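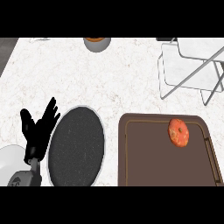
Render, marble worktop with grey cylindrical container.

03/09/2026

Stone sealer, stain trials, second round. Carried on from the March set, which were done on offcuts that turned out to have an old factory finish on them and are no use for comparison. These are all from the one Gumell slab, honed, unsealed, cut wet and left on edge in the drying rack for a week before I touched them.

Sealers: Zurari (solvent based, two coats) and Casado (water based, two coats, second coat while the first is still tacky, as per the tin). Bare controls from the same cut. Florencio Herrero applied the Casado and I did the Zurari. We should swap next time, his coats are thinner than mine and I can see it in the weights.

Stains: olive oil, black coffee, red wine, beetroot juice, lemon juice. One drop each from the same pipette, watch glass over the top. First reading at 13 minutes, second at 57, then blotted, washed with plain water and left to dry overnight.

Oil. Bare stone dark at the first reading and spreading. Zurari clean both times. Casado clean at 13, faint ring at 57, still there after washing. The ring is on the side nearest the saw edge on every Casado tile, so I suspect the coat is thin there and would not blame the product yet.

Coffee and wine. Little between the two sealers. Both leave a pale mark at 57 that mostly lifts with water. Bare stone marked badly by the wine, with a dull patch under the colour. The dullness is etching and will not come out with a poultice.

Beetroot. Worse than the wine on all tiles. Florencio wants it dropped from the list as nobody leaves it standing that long. I would keep it. It shows up pinholes better than anything else we have.

Lemon. Etched everything, sealed or not, as expected. Neither tin claims acid resistance. We need to say so plainly in the write-up, as the customer's question was about lemon in the first place and a sealer will not answer it.

Gloss meter: 74 on the polished reference tile before and after, so the meter is behaving. Readings on the honed tiles are too low to mean much at this angle. Try the steeper angle if the other head comes back from calibration.

Poultice test on the oil ring not started. The Eltov powder had gone to lumps in the tub – lid not pressed down. Sieved what I could, enough for one tile. New tub needed, and put it in the dry cupboard this time, not under the sink.

Next:
Repeat Casado with the edges masked and a weighed coat.
Swap applicators.
Longer cure before staining. The Casado tin says 2 days for light use and we gave it exactly that, so oil may have been unfair to it.
Label the backs in pencil. The marker bled through on one of the bare controls and I have had to discard it.

Tiles are on the lower shelf under paper. Please leave them flat.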